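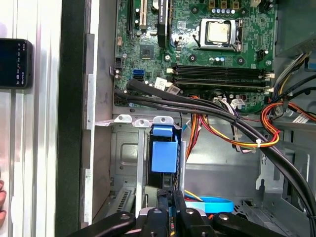 Running a robot demonstration at an open day is one of the most enjoyable things our workshop does, and after a few years at Velcombe I think I can help you plan one people will talk about on the way home. Start with the object, because it decides everything else. An old desktop tower is my favourite. Lay it on its side with the cover off and people can see straight away what the gripper is up against: four black memory slots in a row, cables sweeping right across the case, orange and red power wires looping down from the board, and that bright blue handle in the drive bay. Everyone spots the blue handle first, and children want to know if the robot is going to pull it!

Choosing the job

Pick one small task and stay with it. We run ours under the name Nirneo, and the task is "reach into the drive bay and come out again without touching a cable". It sounds tiny. It takes a surprising amount of care, and a crowd will hold its breath for it in a way they never do for a robot stacking blocks. Removing memory is lovely too, but keep it for a second table if you have one, as the latches are fiddly and the queue gets long.

Before the doors open

1. Take the power lead away altogether and put it in a drawer. Switched off is not enough.
2. Fix the case to the bench. We use Vekholm clamps with a strip of rubber under each jaw, and they have never slipped.
3. Run the whole movement at 20 per cent speed, watching from the side. Then run it at 60, and leave it there. I have tried 85 with visitors present and they all stepped back, so what was the point?
4. Check where the fingers go at the lowest part of the reach. You want clear space around the drive cage on the way in and on the way out.
5. Mark the floor with tape so visitors know where to stand, and keep the stop button on your side of it.

Running the session

Each showing should last 20 minutes, with 2 people on the bench: one driving, one talking. Amancay Olivares does our talking, and she begins with the computer and leaves the robot waiting. She asks people to find the processor, then the memory, then the power wires. By the time the arm moves they already know what's in its way — and they lean in.

Let the first reach happen in silence. Then do it again with the wrist camera's view on a big screen, which is when the questions really start flying. Go slowly here. Visitors like to look from the screen to the bench and back, working out which part is which.

After that, let them try. Our hand controller came from Baran and has one stick and one trigger, so a seven-year-old can manage it. Limit the reach in software first, and set the grip force low. Ask each person to line the fingers up over the bay and stop there; the driver can finish the movement if they get nervous.

When it goes wrong

It will, and that's fine. If the arm stops halfway, say so, back it out along the path it came in on, and start again. At our April open day it stopped three times in one showing and we had the best conversation of the afternoon about why loose wires are so hard for a machine to deal with.

Packing up

Park the arm before you undo the clamps. Put the cover back on the tower, with any screws taped inside a labelled bag, and write down the speed and grip settings you finished on. You'll want them next time.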